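3.2 Procedure and household sample

Data were collected in two waves, the first in October and the second after the heating season had ended. Households were recruited through the tenants' newsletter in Oltutby and through notices posted in the shared laundry rooms of the Flestard apartments. Of the 101 households that returned the intake form, 80 completed both waves. The remaining households moved away, withdrew, or did not return the second diary. No household was replaced after the first wave had begun.

Each household kept a repair diary. Participants were asked to write down every object in the home that stopped working as expected, what they did about it, and who did the work. We used a broad definition of repair. Gluing a chair leg, sewing on a button, and tightening a loose handle all counted, as did taking an item to a shop. Cleaning and routine upkeep were left out unless the participant described them as a fix for a specific fault.

Diaries were collected every second Monday. Entries were typed up and coded by two readers working separately, using the category list in Appendix B. Where the readers disagreed, the entry was discussed with the second author, Amber Prins, and a final code was assigned. Most disagreements had to do with the line between a repair and a temporary measure — a folded piece of cardboard under a table leg, for instance, that stayed in place through both waves. 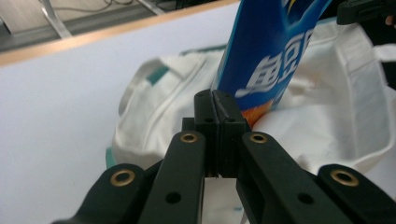
Figure 2. Hardware with screw holes.

Temporary measures were given their own code after the first wave, and the earlier entries were read again with the new code in mind. This changed the classification of 26 entries. We kept the original codes in a separate column so that the two versions could be compared.

Interviews were held in the participants' homes and followed the guide developed by Segers for an earlier study of clothing repair. We shortened the guide and added questions on tools: which ones the household owned, where they were kept, and whether they had been lent out. Several participants brought up tools before we asked. Borrowing between neighbors was common in the Flestard buildings and less so in the detached houses, where people more often owned a full set and used little of it.

Interview notes were entered in Fluter and linked to the diary entries by household number. Names and street addresses were removed at this stage. Renters and owners were analyzed separately, as renters could pass some repairs on to the landlord and often did not record them. The effect of this gap on the totals is taken up in Section 5.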